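入会投票の規則を書き直す カンダム・ロッジ書記に聞く

友愛団体カンダム・ロッジ(Candum)は、この2月の例会で入会投票に関する細則を改めた。旧細則は近隣のカンサイド・ロッジ(Cunside)から分かれたときに写し取ったもので、用語も手順も分離当時のまま残っていた。改正案の起草を担当したのは現在の書記である。本人の希望により氏名は記さない。聞き取りはロッジの図書室で、午後3時から行った。

改正の出発点を尋ねると、書記は手元の旧細則を開き、第8条と第9条を並べて示した。第8条は投票の方法を、第9条は結果の宣言を定めている。

「旧第8条には『球をもって投ずる』とあるだけで、球の材質も、箱の構造も、誰がどの順に投じるかも書いてありません。第9条には『黒球あるときは否決とする』とある。黒球がいくつで否決になるのかが読み取れないのです。カンサイドの原文では別表に数が定められていましたが、写すときに別表が落ちたようです」

別表が欠けたまま、運用では2個で否決という扱いが続いてきた。根拠は歴代の書記が引き継いできた覚え書きで、細則には一度も載っていない。書記によれば、覚え書きの効力をめぐる争いが実際に起きたわけではない。改正の直接の理由は、上位団体に提出する細則の写しと実際の運用とが一致していなかったことにある。

「写しを読んだ人が、うちは黒球1個で否決だと解釈しても反論できません。候補者の推薦人から照会があれば、細則の条文で答えるのが書記の仕事です。覚え書きを見せて納得してもらうのは手続きとして弱い」

新第9条は、黒球が2個以上のときを否決とし、1個のときは一度に限り再投票を行うと定めた。再投票は同じ例会の中で、間に他の議事を挟まずに行う。再投票でも黒球が1個であれば可決となる。1個で再投票とする方式は投じ間違いの確認を目的とするもので、黒球を投じた会員に翻意を促す趣旨ではないと、書記は起草時の説明書に明記している。

説明書のこの部分は、例会で最も質問が集まった箇所でもある。

「再投票の前に議長が何か言うのか、という質問が出ました。答えは、条文にある定型の文言だけを読み上げる、です。『黒球1個を認めた。細則により再度の投票を行う』。それ以上は付け加えない。候補者の人柄について一言でも触れれば、黒球を入れた会員への圧力になります。定型文を細則の末尾に付けたのはそのためです」

定足数についても整理が行われた。旧細則には入会投票に固有の定足数がなく、通常議事の定足数が準用されていた。新細則もこの点は変えていない。変わったのは、投票開始後に退出した会員の扱いである。開始の宣言から結果の宣言までの間は入退室を認めず、やむを得ず退出者が出た場合は投票をやり直す。投じられた球の総数と出席者数が合わない場合も同様とする。

2月の例会には21名が出席した。改正案の採決の前に、新しい手順による模擬投票が行われている。架空の候補者を立てることは避け、案件名を付けずに球だけを投じた。総数は21個で、出席者数と一致した。

「総数の照合は旧細則にない手順です。以前は箱を開けて黒球の有無だけを見ていました。白球の数は数えない。だから、投じなかった人がいても、二つ入れた人がいても記録に残りませんでした。模擬投票の目的は照合にかかる手間を測ることで、結果としては議事の進行に影響しない程度でした」

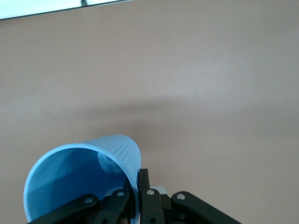

投票箱の構造に関する規定は、新第8条の中で最も分量が多い。箱は不透明な材料で作り、投入口は手首まで入る深さの筒で覆い、投じる者以外から球の色も位置も見えないこととした。容器の透過性を条文に書く必要があるのかという意見もあったが、書記は必要だと考えている。水色のプラスチックのコップに小さな球が一つ入っているだけでも、側面が半透明であれば、縁の近くにある球は外から淡い丸い影として見て取れる。縦筋の付いた壁でも、球の存在は隠しきれない。「色の区別がつくかどうか以前に、球がどこにあるかが外から見えてしまう時点で、秘密投票の容器としては不適格です。条文には『光を透過しない材料』と書きました。『中の見えない箱』では、薄い樹脂の容器を持ち出されたときに判断が分かれます」

箱の仕様を決めるにあたり、書記は二つの方式を比較した。一つは仕切りのない単室式で、白球と黒球を収めた盆から一つを取り、箱に落とす。もう一つは引き出しを備えた二室式で、上室から球を取り、穴を通して下室に送る。カンサイドでは後者を使っており、箱の中で選択と投入が完結する。カンダムが採用したのも二室式である。

「単室式の弱点は盆です。盆が見える位置にあれば、どちらを取ったかが分かる。盆を覆えば、今度は触って色を区別できない。球の形を変える案も検討しました。黒を立方体にする例は他の団体にもあります。ただ、立方体は落ちたときの音が違う。静かな部屋では聞き分けられます」

音の問題は、二室式でも完全には解消しない。下室の底が硬いと、球の落ちる音で投入の時点が周囲に伝わる。投入の時点が分かること自体は差し支えないが、上室で迷っている時間の長さが音によって確定するのは好ましくない、というのが書記の見解である。新細則は下室の底にフェルトを張ることを求めている。厚さの規定はない。

白球と黒球の寸法および質量は同一とし、表面の仕上げもそろえる。旧来の球は白が象牙色の木製、黒が塗装した木製で、塗膜の分だけ黒がわずかに大きかった。指で触れて差が分かるほどではなかったものの、同一であるとも言えない。新しい球は同じ材料を練り込みで着色したものに替えた。塗装がないため、剥離によって色の判別が難しくなるおそれもない。

旧い球の処分を尋ねると、廃棄はしていないという。備品台帳から投票用具の区分を外し、記録品の区分に移した。箱も同様で、錠の鍵だけは別の封筒に入れ、書庫の目録に番号を付けて保管している。

次に、投票の順序について聞いた。新細則では役員が先、一般会員が後とし、役員の中では議長を最後に置く。旧細則には定めがなく、慣例では議長が最初に投じていた。

「議長が最初に投じると、箱の前にいた時間の長短が後の会員の目安になりかねません。二室式なら色は見えませんが、振る舞いは見える。最後に回すのが簡単な対処です。役員を先にしたのは、箱の状態に異常があれば早い段階で役員が気付くからで、それ以上の意味はありません」

箱の点検は投票の直前に行う。議長席の前で下室を空にし、上室に白黒それぞれ出席者数以上の球があることを確認する。点検者は2名で、推薦人と候補者の近親者は点検者になれない。確認した事項は議事録に記載するが、上室に入れた球の数は記載しない。投票後に上室の残数を数えることも禁じている。下室の開封は議長が行い、点検者が立ち会う。

ここで議事録の書き方が問題になる。旧細則の時代の議事録には、黒球の数を書いたものと書かないものが混在していた。書記が綴りをさかのぼって調べたところ、書式は書記の交代のたびに変わっている。「可」とだけ書く時期、「白」と書く時期、球数を付記する時期があり、同じ語が別の意味で使われている箇所もあった。

「『清』という一字で可決を表した時期があります。黒球がなかったという意味か、否決に至らなかったという意味か、議事録だけでは決められません。2個で否決という運用だった以上、1個あっても可決はあり得た。後の書記が統計を取ろうとしても取れない記録です」

新しい書式では、結果は可決、否決、再投票のうえ可決、再投票のうえ否決のいずれかで記す。黒球の数は書かない。総数が出席者数と一致した旨は書く。数を残さない理由について、書記は、可決された会員が後日議事録を閲覧できる立場になることを挙げた。入会後に自分への黒球の数を知ることができる制度は、投じた側の秘密を弱める。小さなロッジでは、人数と当日の出席簿から推測が働く。

否決の通知についても条文を新設した。通知は推薦人に対して口頭で行い、候補者への伝達は推薦人に委ねる。書面は出さない。再度の推薦が可能になるまでの期間は9か月とした。旧細則には期間の定めがなく、次の例会で同じ候補者を推薦することも文言上は可能だった。

9か月という長さの根拠については、明快な説明がなかった。案の段階では一年とする意見と半年とする意見があり、その中間を取ったという。

「理論的な根拠はありません。例会の休会期を挟むかどうかで実質の長さが変わるので、休会期も算入すると明記しました。起算日は否決の宣言があった日です。通知の日にすると、推薦人がいつ伝えたかという別の問題が出ます」

複数の候補者を同じ例会で審査する場合の扱いも変わった。旧運用では時間の節約のために一括投票が行われることがあった。一括投票で可決となれば全員の入会が認められ、黒球が出れば個別投票に移る。新細則はこれを廃し、常に一人ずつ投票する。一括投票で黒球が出たあと個別投票で全員が可決となった例が議事録にあり、その黒球が誰に向けられたものか、あるいは誤投だったのかを整理する方法がなかったためである。

個別投票にすれば所要時間は延びる。候補者が多い例会では、議事の順序を入れ替えて入会投票を先に置くことになる。ただし前例会の議事録の承認より前には置けない。候補者の推薦は前例会の議事録に記載されており、その承認を経て初めて審査の対象として確定するという解釈を採っている。

条文の配列にも手が入った。旧細則では推薦、調査、投票、宣言が別々の章に散っており、相互の参照が「前記の手続き」といった表現で行われていた。どの手続きを指すのか特定できない箇所は、すべて条番号による参照に置き換えた。第8条と第9条の番号は動かしていない。過去の議事録がこの二つを番号で引用しているため、番号がずれると議事録の側に注記が必要になる。増えた規定は枝番号で収めた。

改正後の細則は、上位団体の審査を経て効力を生じる。審査の対象は上位規程との抵触の有無であり、起草の巧拙は問われない。書記が抵触の可能性を認めているのは一点で、再投票を一度に限る規定である。上位規程には再投票の回数に関する明文がなく、議長の裁量に属するとの読み方も成り立つ。

「裁量に属するという解釈であれば、細則で回数を縛るのは裁量の制限になります。うちの案では、細則が裁量の行使方法をあらかじめ定めたものと説明しました。通らなければ、第9条の枝番号を一つ外します。本体の2個という数には影響しません」

審査の回答があるまで、入会投票は旧細則によって行う。箱と球は既に新しいものを使っている。旧第8条は材質も構造も定めていないので、新しい用具を使うことは旧細則の下でも妨げられない。議長が読み上げる定型文と、総数の照合は、効力発生後の最初の投票から適用する。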